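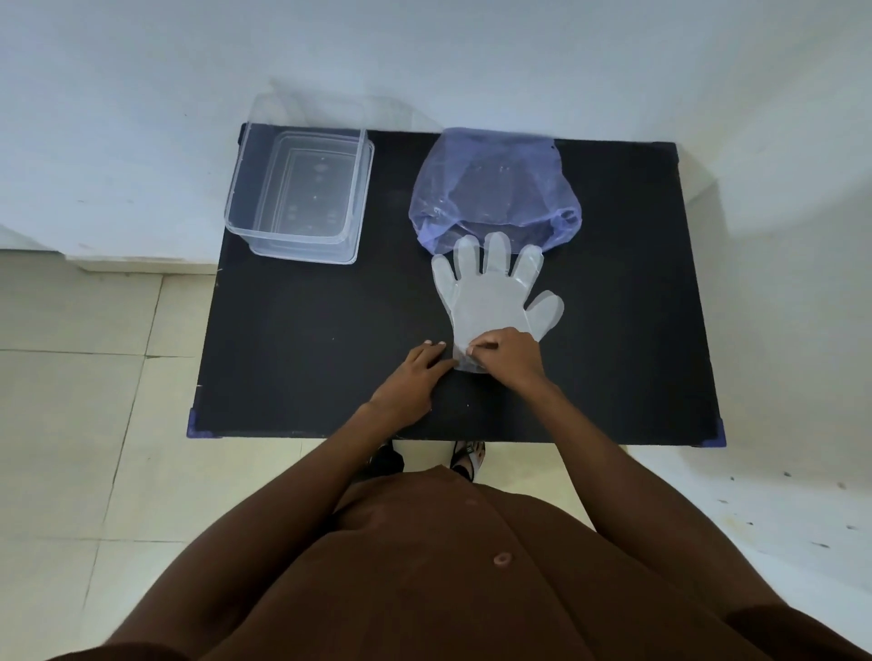

Senero Community Kitchen Course
Handout 10: Disposable gloves, laid flat and packed away
Instructor: Kiran Jaiswal

Welcome back, everyone! Tonight is gloves, and I know it sounds like a small subject, but it's one of my favorite sessions of the whole course. A thin clear glove is all static and slither, and once you can get one flat on the first try you'll want to do it with everything in the drawer.

What to bring
Your own glove packet, one open-top box, and the notes from Room 126. Dark surfaces are great for practice (clear plastic on a white counter is so hard to see!).

Part 1. Laying a glove flat
1. Put the glove down with the cuff toward you and the fingers pointing away.
2. Rest one hand by the cuff to hold it steady.
3. Smooth from the palm outward, then open the fingers one at a time. Thumb last.
4. Leave the small creases alone. They don't matter, and chasing them drags the whole glove sideways.

Part 2. Handling the packet
Take it by both sides, fingers on the left edge and a light pinch on the right. Lift it off the table so you can look through the plastic and see how the contents are sitting. Crinkly packets love to fold over on themselves, so go gently.

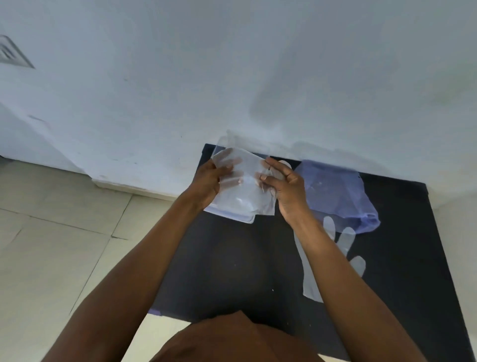
Part 3. Filling the box
Stack flat gloves with all the cuffs at the same end. We'll aim for 48 per box, which fits the Pirnwood shelf beautifully. Bags go in a separate box, please, even the little ones!

For next time
Read the Vlachou sheet on food storage and try Part 1 with your other hand. It's wonderfully awkward. Extra packets are in cupboard 401.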